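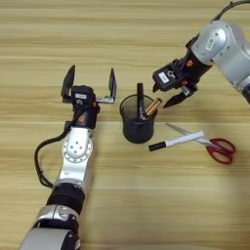 4. Setting up the desk top

4.1 Before you start

The table top of the Skilley desk has a light wood-grain surface. It is ready to use after assembly, but please wait until all the screws under the top are tight (see section 3) before you put any thing on it. A top which is not fixed well can move when you lean on it.

You will need:
A soft cloth
Lukewarm water and a little dish soap
The felt pads from bag C
The pen cup

4.2 First cleaning

1. Remove the protective film from the table top. Begin at one corner and pull slowly, at a flat angle.
2. Wipe the top with the damp cloth. Move the cloth along the grain, from left to right, and not in circles.
3. Dry the top immediately with the other side of the cloth or with a second one.
4. Look at the long edges from the side. If there is a rest of glue, rub it away with your finger. Do not use a knife.

Caution: Do not use scouring powder, alcohol or glass cleaner. They make the surface dull and this can not be repaired.

Note: In the first days the top may have a light smell. Open the window for some hours. The smell goes away by itself.

4.3 Placing the pen cup

The mesh pen cup is black and has the form of a cylinder. You can put it wherever you like, but we recommend to try the middle of the table first, so that both left-handed and right-handed persons reach it well. Later you can move it to the side where you write.

1. Turn the cup upside down and check the bottom rim. If you feel a sharp point in the mesh, do not use the cup and contact the Rolland service.
2. Stick three small felt pads on the bottom rim, with equal distance between them. Press each pad for a few seconds.
3. Stand the cup on the table. It should not rock. If it rocks, press the pads again or replace the one that is too thick.
4. Fill the cup. Put long things like rulers and scissors at the back, and pens and pencils at the front.
5. Put scissors always with the points down.

Caution: The cup is light. When it holds only one heavy thing, for example a big pair of scissors, it can fall over. Add some pens on the other side.

Caution: Never stand wet brushes in the cup. Water goes through the mesh and leaves a ring on the table top.

Note: Paper clips and other very small parts can get stuck in the mesh. Keep them in the drawer tray — it is in the same box as the drawer handles.

4.4 Load on the table top

The maximum load is 77 kg, spread over the whole surface. Do not put all of the weight on the front edge. If you fix a lamp with a clamp, place a piece of cardboard between the clamp and the top, and tighten the clamp only by hand.

Minimum free space behind the desk: 200 mm. This space is needed for the plugs, and the air can move there also. On the side where you sit, leave 700 mm free for the chair.

4.5 Daily care

1. Take the pen cup and other small things off the table once a week and wipe under them.
2. Shake the dust out of the cup over a waste bin. If this is not enough, wash it by hand in warm water and let it dry completely before you fill it again.
3. Wipe ink spots immediately. Dry ink from a ballpoint pen often needs a second cleaning with soap water.
4. Use a mat under hot cups. The surface resists warm things, but not a pot directly from the stove.

Note: Strong sunlight changes the color of the wood grain with time. If the desk stands at a window, move the pen cup and the mat to another place now and then — otherwise you will see a darker spot under them.

4.6 Missing or damaged parts

If felt pads are missing or the pen cup is bent, write to Rolland and give the article number from the label under the table top. Replacement felt pads are free of charge. For the drawers, continue with section 5.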